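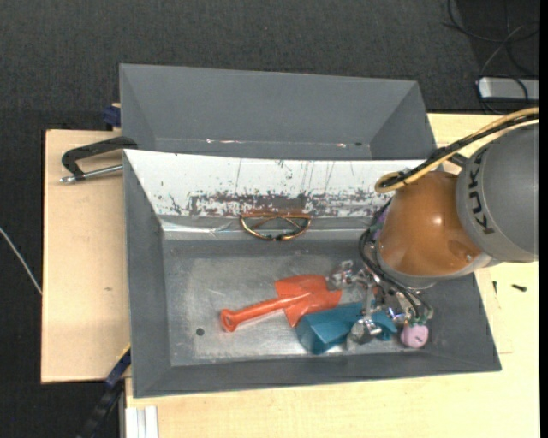
signe_rustad
Our club team has 3 students and the orange shovel is still the problem. The fingers are spread over the blade and touch the foam block too. Do we grasp the handle first?

Lolleck
I would say yes, handle first. The blade is too flat.

elvira_u
I don't agree. Take out the block, then the shovel is easy. We did 427 tries in June like this.

signe_rustad
But the rules say any order? I will ask my two teammates.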